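Wedding Flowers on a Budget: What the Quotes Leave Out
Speaker notes, Catinca Jitaru, Allimstead

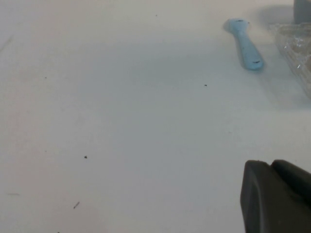
Start with the quote from Rusu: $580 for 7 centerpieces, delivery extra. Ask the room who would sign. Then ask what "seasonal mix" means, and wait. In my view it means whatever is left in the cooler on Friday. Studio talk makes this sound like fine art, but a plain white table and a cheap tool will do for practice, even something like the light blue plastic spoon or scraper on the slide. Pause for objections.

Next: the "free" consultation. Khrystyna-Mariia Nazarenko went to 5 of them in August and got 5 different prices for the same bouquet. Read out the lowest – $123 – and say that I don't trust that one either. No stem count, no substitutions clause.

Preservation kits. I have yet to see a dried bouquet that looked like the brochure. Skip if short on time.

Close on questions to put in writing: which stems, who swaps them, who picks up the vases. Take the Clirkach question last – it runs long.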